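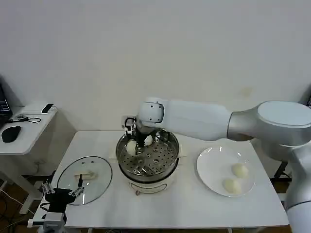 Figure 1. Robot arm with its gripper lowered into a stainless steel steamer on a white table.

Estimating furlong times in two-year-old breeze work from fixed video

1. Background
Horses offered at two-year-old sales are timed over a furlong or two before the auction. Times are usually taken by hand and rounded to the nearest fifth of a second. At racing pace a horse covers more than three metres in that interval, so rounding alone can change the order of a published list. This project tested whether side-on video of the Travwood gallop could give finer times at low cost.

2. Data
The set holds 2,944 clips recorded in March, all between first light and 10 am. Clips in which two horses overlapped at either pole were removed, as were those where rail glare hid the legs. This left 1,909 clips. The gallop is flat, with a synthetic surface, and is harrowed at 8 am.

3. Method
Each pole was watched by one camera at 200 frames per second. The crossing was defined as the first frame in which the nose passed the pole. Frames were smoothed with Filtik before the nose was located — without this step the tracker often settled on the rider's hands. Clock drift between the cameras was corrected using a lamp flash at the start of each session.

4. Results
Agreement with hand times was good for single workers and poorer for pairs. Hand times were quicker on average, which fits a late start by the person holding the watch. Greys were tracked less reliably against the white rail. The Le Roux correction for camera angle made little difference and was dropped from the final runs.

5. Limits
Only one track was used. Wind was not recorded. A second set from Cisingate was planned, but the poles there are not at measured distances.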